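Emura Shared Meals Program
Interim Progress Report to the Rorna Fund
Submitted February 21, 2024
Prepared by Vasiliki Pappas, Program Manager

1. Purpose of this report

This report covers the second half of the first grant year. It describes progress against the work plan approved by the Fund, identifies two areas where delivery has fallen behind schedule, and requests approval for one change to the budget. A full financial statement will be submitted separately by the finance office.

The program offers a weekday midday meal to residents aged 65 and over who live alone or who care for a spouse at home. Meals are served at two sites, Spanos and Draltard. Residents register once and may attend as often as they wish. A home delivery option is available for those recovering from surgery or illness, for a period of up to four weeks.

2. Registration and attendance

At the close of the reporting period, 393 residents were registered with the program. The work plan called for 350 by this point. Most of the growth came from the Spanos site, where referrals from the health clinic began in the fall. Registration at Draltard has been slower. The bus route that served the site was changed in the same period, and residents from the north side of the district must now transfer once to reach it.

In January the program served 760 meals across both sites. Attendance was lower than planned in the first week of the month because of icy roads, and the Draltard site closed for two days. Residents due to eat there on those days were telephoned and offered delivery.

3. Sites and equipment

The Spanos site moved from the lower level to the ground floor hall during the period. The new space has step-free access from the street and an accessible restroom on the same level. The kitchen remains downstairs, and food is brought up in insulated carriers. The county inspector reviewed this arrangement and approved it with one condition, that temperatures be logged both when the carriers are closed and when they are opened. The log has been in use from the first day of service in the new hall.
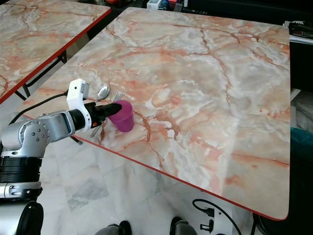
Table with marble-pattern top, Spanos site.

Seating plans were revised following comments from residents who use walkers. The aisles are now wider, and the serving counter has been lowered at one end. These changes reduced the number of seats at each sitting, and Spanos therefore runs two sittings, at 11:45 and 12:45. The earlier sitting is the more popular, and a short waiting list is kept for it.

At Draltard, the replacement of the commercial dishwasher has been delayed. The first supplier withdrew its quote, and a second round of quotes was required under our purchasing rules. An order has now been placed. Until the new unit is installed, washing up is done by hand and requires one additional staff hour per day, which has been charged to the contingency line.

4. Menu and nutrition

Rafail Zervas, the program dietitian, completed a review of the four-week menu. Salt was reduced in soups and sauces, and a softer main dish is now available every day for residents with dental or swallowing problems. The review included a short survey with 100 responses. Residents rated the soups highly and the cooked vegetables poorly, the most common complaint being that they were overcooked. Cooking times have been shortened, and vegetables are now prepared separately for each sitting at Spanos. 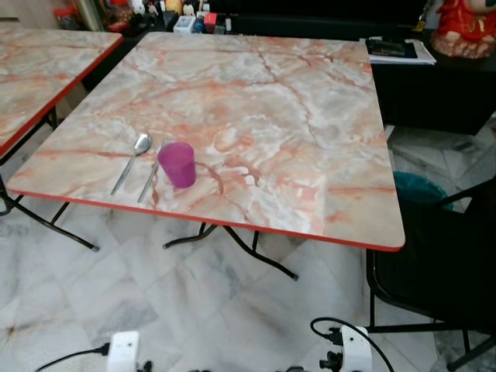
Several respondents also asked for larger print on the weekly menu sheet. The sheet has been redesigned and is posted at both sites and mailed to residents receiving home delivery. A Greek version was added at the same time.

5. Staffing and training

The program ended the period with 19 paid and unpaid team members. One cook position at Draltard was vacant for six weeks and has been filled. All team members who handle food hold a current food safety certificate. Training on recognizing early signs of memory loss was postponed when the instructor became unavailable, and has been rescheduled for the spring.

6. Budget change requested

We request approval to move the unspent portion of the printing line to transportation. The funds would pay for a shared van service two days a week from the north side of the district to the Draltard site, on a trial basis through the end of the grant year. The total grant amount would not change.

7. Next period

Work will focus on registration at Draltard, installation of the dishwasher, and the postponed training. The next report will include attendance by site and by sitting, as the Fund requested in its last letter.

Emura Shared Meals Program | Contact the program office | © 2024 Emura. All rights reserved. | Back to top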